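Shared rulebook for workbench robots gets its first full edition

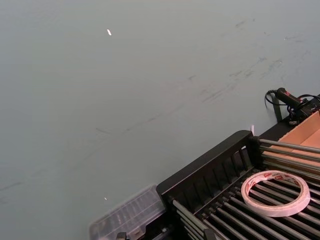

A roll of double-sided tape on the rods of a black metal rack, with a clear lidded container beside it.

The robotics workshop network in Jullitz has put out the first full edition of its bench rules, and there is plenty in it to be happy about. It covers how a table should be set up before a robot arm works over it, who may step in during a run, and what has to be written down afterward. The whole thing fits on 7 pages, and you can read it over one cup of coffee!

Jana Fröhlich and Gunther Ruppert wrote most of the text, drawing on 586 logged runs from the workshops in Jullitz and Andutham. In 260 of those, an operator had paused the arm at least once. Fröhlich went through every one of the pauses and sorted them by cause. Loose items and cables within reach of the arm were at the top of her list, so that chapter comes first.

The rules themselves are refreshingly plain. Every item on the table goes on the setup sheet, small supplies such as tape included. Cables get a marked route, and the operator checks it before each start. Racks and boxes stay put for a full series of runs, and if one gets bumped, the series gets a new number. The stop button has to be within arm's reach of the person running the session, with no reaching across the table to get to it.

Ruppert is especially fond of the page on speed. During setup, and any time a hand is over the table, the arm may move no faster than 300 millimeters per second. "We tried it for a month and people stopped flinching," he said. "You get better work out of a relaxed operator."

There was some friendly arguing along the way. Waltraud Schmieder, who runs the Andutham benches, wanted worn tabletops replaced on a fixed schedule. The final wording leaves old scuffs alone as long as the surface is flat and each object's starting spot can still be marked clearly. She says she can live with that, and she has already taped the setup sheet to every bench.

The new edition applies at both workshops from November. Comments for the next round go to Birgit Hagedorn at the Jullitz front desk, and handwritten notes are welcome.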